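Ciris Hand Cream, Pump Bottle

I make this one for people who wash their hands all day long. Nurses, potters, bakers, anyone with a new baby! I'm Malte Meinecke, I run Rathjen, and Ciris is the cream I started with, back when my own knuckles cracked open every January.

It's a light cream with oat oil and glycerin, no perfume, and it sinks in fast enough that you can pick up a pen right afterward (my test, and I'm picky). One pump does both hands. Two if you've been gardening. 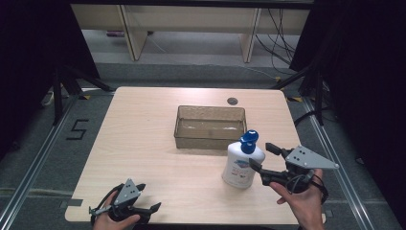 White pump bottle with blue head, next to a plastic tray.

Ciris comes in the pump bottle or as a refill pouch. The pouch fills the bottle 2 times, and I'd really like you to buy it that way – the pumps last for ages and it's a shame to throw them out. Rinse the bottle with hot water, let it dry overnight, then pour slowly. If the pump gets stiff, run warm water through it and give it a few pushes.

Pump bottle: $18
Refill pouch: $19
Shipping: $7, free if you order both

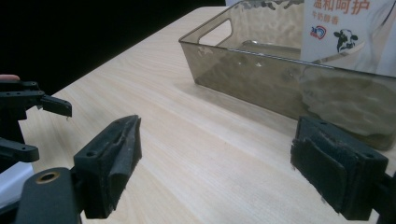 People ask me how Ciris compares with Burimier, my thicker balm. Burimier is for heels and elbows and really rough patches, and it stays greasy for a while, so I put it on before bed with old socks over the top. Ciris is the daytime one. Lots of customers keep both, and so do I.

Keep it out of direct sun and use it up within a year of opening. It can get a little runny in a hot car – shake it and it's fine. If you're allergic to oats, please skip it and try the plain Triramex lotion instead, which has no oat in it at all.

Page updated 2022-06-18. Pouches are back in stock, and orders go out from my workshop every weekday morning.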